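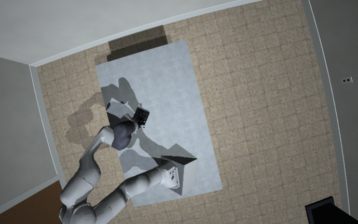 Hi all, first post so be gentle! I've taken on writing up the old reading room at Stitthorpe for our local history group, and I'm stuck on how to tell which end of it was built first. The inside is no help, as everything was redone before I got anywhere near it, and it's all plain grey walls, a white skirting and square beige tiles laid over whatever floor there used to be. Outside it's better. The east half is brick with thin, uneven joints, and the west half is stone up to the sills and brick above that. My neighbour swears the stone bit must be older because "stone always is", but I'm not convinced. There's a straight vertical join on the north side, 13 courses high, and then it all gets muddled under the eaves. I've got one old map showing a smaller building but it's so blurry I can't tell which half it is. What would you look at next, without paying for a proper survey? Posted by Grorusside, Mar 27, 2020

Gosselin
Stone is older. Brick came later round there. Have a look at the church.

Declan Quinlan
I'd be careful with that, Grorusside, plenty of people put up a stone plinth against an older brick wall if they had stone lying about (I've got one at home, it's a mess). What you want is the corner at your straight join. If one half has proper finished corner bricks running up the line, and the other half just butts up to it, the finished one was there first. Take a torch even in daylight and shine it along the wall sideways, you'll see far more!

Then get in the roof if they'll let you. I did a chapel in January and the old gable was still standing up there inside the loft, weathered on one face, and that settled it in a minute. Also measure both halves outside and lay them over your map. Mine came out at 32 feet against 35, and even on a bad copy that was enough to rule one of them out. Do check the map's scale first though, I didn't and lost a weekend.

Stirneck
Agree about the loft. I'd add the tithe map if there is one for your parish, and the apportionment that goes with it, as it might say who held the plot and what was on it. The county record office should be able to tell you. Brick sizes can help a bit too but don't hang a date on them, they got reused all the time. Measure a good few from each half and write down where each one came from, or you'll be back up there with the tape like I was.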